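잎사귀 무늬 테이블보 한 달 사용기 (작업 책상에 깔아봤어요) 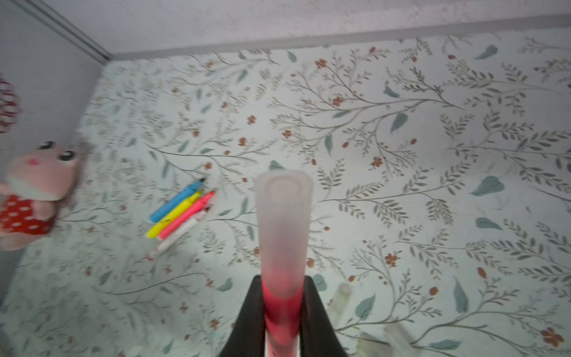 리빙/패브릭 > 내돈내산 후기

8월에 책상 분위기 좀 바꿔보겠다고 주문한 Darngate 보태니컬 테이블보, 이제 한 달쯤 썼으니 후기 남겨요! 저는 밥 먹는 식탁 말고 흰 벽에 붙여둔 작업 책상에 깔았어요. 다이어리 꾸미고 펜으로 끄적거리는 자리라 분홍색 마커 같은 게 늘 이 위를 돌아다닙니다 ㅎㅎ

일단 무늬부터요. 바탕이 새하얀 색이 아니라 민트가 아주 살짝 도는 흰색이에요. 그 위로 회녹색 가는 줄기가 이리저리 휘어 있고, 작은 올리브색 잎이랑 좀 더 큰 청록색 잎, 그리고 녹슨 듯한 주황색 꽃이 군데군데 있어요. 저 이 주황색 때문에 샀어요. 꽃잎 다섯 장짜리 조그만 꽃인데 너무 튀지도 않고, 흰 벽 옆에 두니까 책상만 봐도 기분이 좋아지더라고요. 꽃무늬는 잘못 고르면 할머니 댁 느낌 난다고 동생이 말렸는데 깔아놓고 나니까 어디서 샀냐고 물어봄!

가격은 할인받아서 2970원 빠졌고 배송은 이틀 걸렸어요. 접힌 자국이 꽤 심하게 와서 첫날은 좀 실망했는데(택배 뜯자마자 바로 깔고 싶은 사람이라...) 저온으로 한번 다리니까 거의 없어졌어요. 모서리 한 군데만 아직 살짝 떠요.

마커 쓰시는 분들은 얼룩이 제일 궁금하실 텐데, 제 경험으로는 수성은 바로 닦으면 괜찮았어요. 한번은 빨간 마커 뚜껑을 덜 닫고 저녁 먹으러 갔다가 콩알만 한 자국이 났거든요. 찬물에 주방세제 조금 풀어서 톡톡 두드렸더니 거의 빠졌고, 남은 건 주황색 꽃 옆이라 저도 찾아야 보여요. 무늬가 촘촘한 쪽이 확실히 티가 덜 나니까 펜 많이 쓰는 쪽으로 돌려 까시는 걸 추천! 유성은 무서워서 안 해봤습니다.

아쉬운 점도 있어요. 종이 한 장만 대고 글씨 쓰면 펜 끝이 좀 푹신하게 먹는 느낌이라 저는 책받침을 꼭 써요. 그리고 미끄러져요. 팔꿈치 대고 있으면 조금씩 앞으로 밀려 나와서 결국 Prultlow 미끄럼 방지 패드를 따로 샀어요. 이건 처음부터 같이 사세요, 진짜로요. 또 하나, 작은 걸 떨어뜨리면 무늬에 묻혀서 안 보여요. 초록색 클립 찾느라 한참 더듬었네요.

세탁은 지금까지 두 번, 망에 넣고 찬물로 돌렸고 색은 처음이랑 똑같아 보여요. 건조기는 안 돌리고 일요일 오전에 널어두면 오후에 다시 깔 수 있어요.

전에 쓰던 Diris 민무늬 매트는 닦기는 훨씬 편했는데 책상이 사무실 같아서 정이 안 갔거든요. 청소 편한 게 우선이면 그쪽, 책상에 앉고 싶은 마음이 필요하면 이쪽이요. 저는 별 다섯 개 중에 네 개 드립니다. 하나는 미끄러워서 뺐어요. 같은 무늬로 좀 작은 사이즈도 나오면 협탁에도 깔 텐데 문의해 보니 아직 계획이 없대요 ㅠㅠ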